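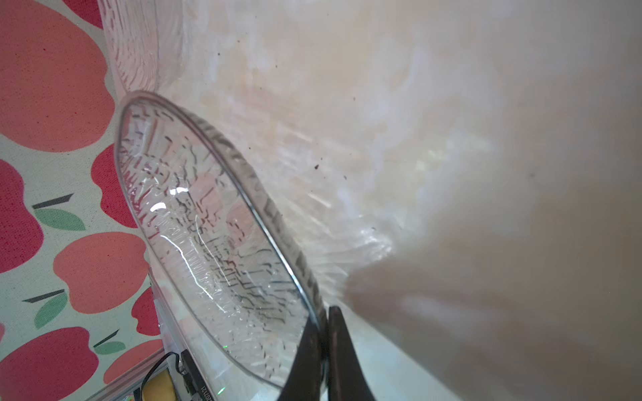 A clear textured dish between the fingers of a Loro gripper.

About us

Ultamby is a small company that teaches robots to handle dishes. We work with plates, bowls and clear dishes, the kind of things people have in their own kitchens. Our customers are canteens and care homes, and they ask us for one thing before all others: it must not drop.

Sometimes it drops. We think a company should tell this on its own page, so we will tell it.

What happened in October

On a Thursday in October, our gripper Loro was holding a clear dish at the rim when the program gave a wrong signal. The software believed that the dish already stood in the rack. The fingers opened, the dish fell and broke, and a piece of it landed outside the safety line. One colleague was standing there to change a cable. She was not hurt, but she could have been.

We stopped all work the same afternoon. Gunvor Ljungberg, who started the company and still leads the testing, read the log files through the night. The dish was run number 1739. The fault was in our own code. Loro measures how hard the two fingers press, and with a thin rim the number was so low that the program read it as "nothing in the hand". With thicker dishes we had never seen this problem.
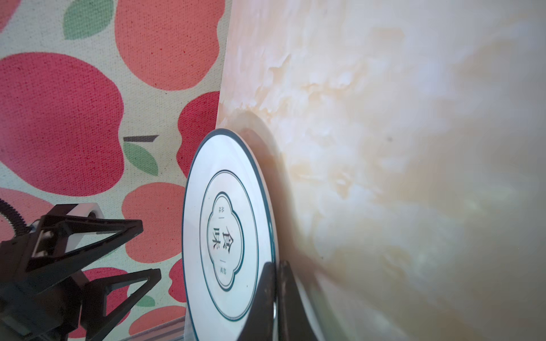
What we changed

The program may not open the fingers any more on the force number alone. It must also have a second sign that the dish is standing on something. If the 2 signs do not agree, Loro stays closed and calls a person. This makes the work slower, and some customers have complained about it. We keep the rule.

We also moved the safety line further out, and no cable is changed while the arm has power. Every new kind of dish must now pass 100 holds before we show it to a customer. In the first round after the repair, 92 holds were good. In the other cases Loro stopped and waited, as it should, but we did not count them as passed. We made the settings again and started from zero.

Who we work with

The arm's control box is built by our neighbors at Myklebust, and the racks come from Utenero. Both received the full fault report, and customers can have it too. Please write to the office and ask for the Loro report. Gunvor answers these letters herself, usually in the same week.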